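Search this site Enter keywords Go
Print this page | E-mail this page
Filed under: Course Materials > Intro to Automation > Field Visits

Handout 9: Notes on the visit to the Dolura open day
Posted 5/14/23

These notes are for everyone in the section, including those who couldn't get a seat on the bus. Please read them before you start the visit report. Some of it repeats what we were told on the floor, some of it is me connecting things back to lectures, and I've left my own questions in where I still don't have an answer. I had a great time and I hope it shows!

1. Where we were

Dolura runs its open day in a demonstration hall at the Brendlow site. There were 286 people signed up for the day across all sessions, and we had the late morning slot. The hall has two halves. One is the palletizing cell, behind a fence with a light curtain at the gate. The other is the tabletop area, where an arm works at ordinary desk height on ordinary things. Most of you drifted toward the palletizer first (it is big and it is loud, I understand). I want to spend most of this handout on the tabletop station, as that is where the ideas from weeks 5 through 8 all turn up at once.

2. The palletizing cell, in short

The cell stacks cartons from a short conveyor in a fixed pattern. Every carton is the same size, arrives at the same spot, and faces the same way. Recall what we said about structured environments: if the world is arranged for the robot, the robot can run with very little sensing. The program has 122 taught points. A single photo eye tells it that a carton is present, and that is nearly all it knows about the outside world.

Ask yourself what happens if a carton arrives turned by 20 degrees. Somebody in our group asked the host exactly this, and the answer was that the guide rails on the conveyor are there so it can't. Good answer, and a good thing to put in a report — the cleverness is in the rails.

3. The tabletop station

Now the fun part. The job is packing: take a wrapped item, bring it to a box with cardboard dividers, and place it in one compartment. The planning software is called Magagula, and it was explained to us as three layers: find the item, choose a grasp, plan a path. You have seen all three on the whiteboard. Seeing them at a desk with a laptop and a heap of cables is a different experience, and I'd take it over the whiteboard any day.

Points to note about the task:

- Crinkled plastic is hard on vision. It is shiny, and the highlights move when the viewpoint moves. Compare the matte blocks we use in lab.
- Wrapping has no fixed shape. The outline the camera finds may be the bunched part of the wrapper, with the item itself well below it.
- Box dividers are thin. From above they show up as narrow lines, and a small error in the estimated pose of the box puts the item on top of a wall.
- A desk is a shared space. Cables, adapters and a computer all have to be in the collision model, or kept outside the reach of the arm.
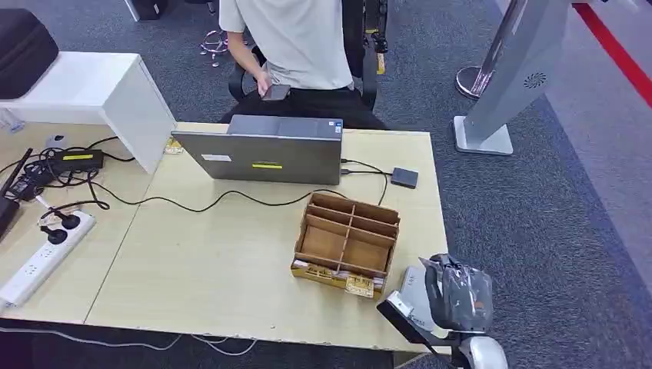

4. Grasping, and how it ties to lecture

Look at the gripper at the lower right, with the dark gray item in its plastic, and then at the open box with its compartments still empty. Before you read on, sketch the path you would choose from one to the other. Where do you lift? How high? Which compartment would you fill first, and does your choice make the next one harder?

My own answer is to start with the compartments farthest from the arm, so that it never has to reach over something already placed. One of you argued for the nearest compartment, on the grounds that short moves are safer moves. I can't rule that out. Write it up with a drawing and I'll happily be persuaded.

On force: a parallel grip on a soft wrapper can feel firm while the item slides inside. The usual cures are a slower lift, a second look after lifting, or sensing at the fingers. We will try the first two in lab with the Conside training arms, using 193 logged grasps as a starting data set.

5. The visit report

Length is two pages, plus one sketch. Cover the following:

a) One thing in the hall that was arranged to make the robot's job easier.
b) One source of error at the tabletop station, and how you would measure it.
c) A comparison of the two stations in terms of sensing. Use the vocabulary from Handout 6.
d) One question you would ask if we went back.

If you missed the visit, use section 2 for part (a) and the photo for part (b). Reports are due the first week of June. Put them in the box outside room 373 or send them in by e-mail.

6. Loose ends

The host mentioned that the tabletop station is recalibrated at the start of each session, and I forgot to ask which target they use. If you wrote it down, please tell me! I also want to come back to the light curtain, which several of you asked about on the bus. It gets half a lecture next week, along with stopping distance, so bring a calculator.

Print this page | E-mail this page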